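搜索 请输入关键词 搜索

参访纪要：Flostley 仿真验证室开放日，双臂移动平台的安全规则与操作规程

2018年12月21日　文／Libor Michalík

本次参访的对象是 Flostley 的仿真验证室，开放内容为双臂移动平台在居室环境中的作业验证。接待方的技术负责人是 Anca Mocanu，规程部分由 Tin-yau Lam 讲解。参访者按要求只进入讲解区，不接触操作台。以下按参访顺序记录，侧重规则条款及其执行方式，算法部分从略。

一、适用标准与内部规程的关系

验证室的内部规程编号为 2729，由 Skimau 项目组起草，Flostley 采纳后作过一次修订。规程引用的外部标准主要有三份：ISO 12100（风险评估与风险减小的通则）、ISO 13482（个人护理机器人的安全要求）以及 ISO/TS 15066（协作机器人技术规范）。Lam 强调，15066 针对的是工业协作应用，居室环境不能直接套用，规程中只借用了其中关于接触类型的划分方法，即区分准静态接触与瞬态接触。

内部规程的正文共6章，其中与仿真直接有关的是第2章“场景构建”和第4章“试运行与记录”。其余各章涉及实机、人员培训和文件管理，现场只发了目录。

二、场景构建的要求

第2章的出发点是：仿真场景必须能够复现，并且必须留有可供审查的依据。具体条款摘录如下。

（1）场景中每件家具须有独立的碰撞模型，外观模型与碰撞模型分开存档。两者的最大偏差应写入场景说明书，未写明的场景不得用于间距评估。

（2）软质物体（被褥、窗帘、植物叶片）须注明是按刚体近似还是按可变形体处理。按刚体近似时，应在外轮廓之外另加保守余量。

（3）光照条件固定并编号。强光与阴影的交界会影响深度估计，因此不允许只用均匀光照的场景代替。

（4）视角须包括机身上方的一路，双臂与机身前缘应同时可见，用于检查自碰撞和肢体遮挡。

现场演示采用卧室场景，左臂越过铺着蓝色毯子的床面伸向床头，右臂朝向书桌一侧，桌上放有盆栽，桌旁有一把红色椅子。
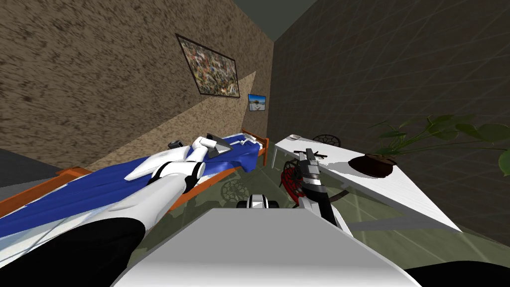

按照规程，双臂的工作空间应分别声明。任一手臂进入未声明区域，试运行即判为无效，无论是否发生碰撞。Vivek Bhardwaj 负责空间声明的审核，他的做法是先审静态障碍，再审手臂之间的相互占用，最后审机身移动后的叠加区域。参访者中有人问，为何不把三步合并为一次自动检查。他的答复是自动检查照做，但审核记录必须能分别追溯，合并后出现问题时难以判断是哪一类声明有误。

Bhardwaj 还提到一个常见错误：编制者往往只声明末端执行器的包络，漏掉肘部和前臂。在床、桌之间的狭窄通道里，肘部扫过的体积有时比末端更大。规程修订时为此增加了一条，要求包络以整条手臂的连杆为单位给出。

三、试运行与记录

第4章规定，试运行分为低速与额定速度两级，低速未通过者不得进入下一级。每级至少由2人签字，一人为操作者，一人为独立观察者，二者不得互换后补签。观察者的职责由 Silvia Vávra 说明，要点包括：

- 试运行开始前核对场景编号、光照编号和控制器版本，三项与申请单不一致时不予启动；
- 运行中只记录事件与时间戳，不作原因判断；
- 发生停止时，先保存状态，再复位，不得以复位后的状态代替原始记录；
- 夹爪靠近桌面物品时，按“近物作业”单独标记，记录所涉物品的名称及其碰撞模型的版本。
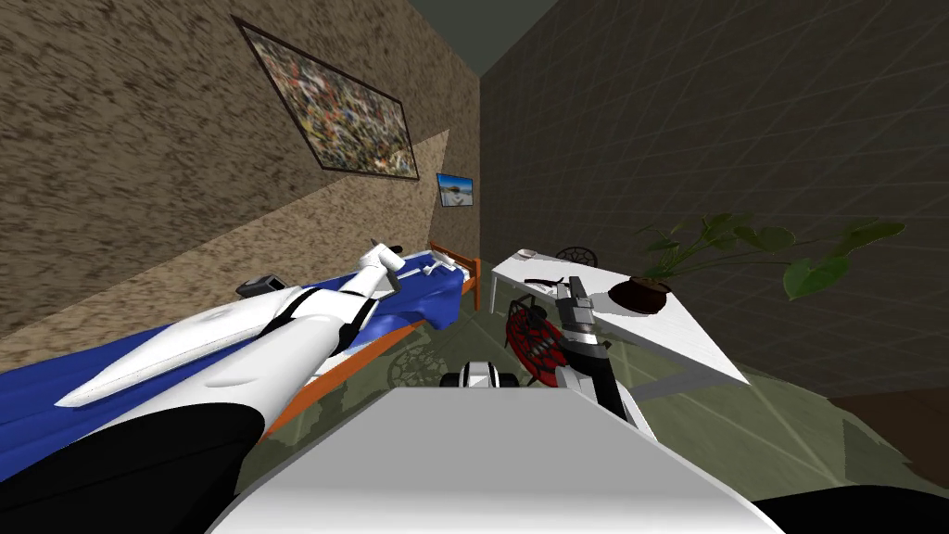

四、从仿真到实机的放行条件

这一部分讨论时间最长。规程的立场较为保守：仿真结果只能作为风险评估的输入，不能作为安全功能的验证证据。保护性停止、急停和限速等功能必须在实机上逐项测试，仿真中的对应结果仅供对照。

放行申请须附场景说明书、两级试运行记录、未关闭问题清单和剩余风险说明。Mocanu 介绍，11月的一批申请中退回的占多数，退回理由集中在剩余风险说明过于笼统，例如只写“注意植物”，没有写明接触部位、接触类型和可能后果。

另一项争议涉及 Enriquez 提供的夹爪。供应方的资料给出了夹持力上限，但没有给出断电后的保持特性。规程要求将断电状态视为独立的危险情形进行评估，资料不全时按最不利情况处理。参访时此项尚未关闭，验证室的态度是等待补充资料，在此之前夹持易碎物品的任务一律不放行。

五、参访意见

对照我方 Gosham 实验室的现行做法，有以下几点值得采纳：

1. 外观模型与碰撞模型分开存档。我方目前合并存放，修改记录不易区分。

2. 观察者只记录、不判断。我方记录表中设有“初步原因”一栏，填写后往往影响后续分析，建议移至事后评审表。

3. 以整臂连杆为单位声明包络，改动量不大，可在下次修订时直接写入。

需要保留意见的是光照编号。该条款对视觉任务有意义，但对纯位置控制的任务增加了文件量，宜按任务类型分别规定。另外，规程对仿真步长与接触参数未作统一要求，只要求“如实记录”。Lam 承认不同编制者之间的结果因此难以横向比较，下一版拟给出推荐取值范围。

规程全文不对外提供，摘录内容经接待方核对后使用。第4章的空白记录表可以索取，已随本纪要一并归档。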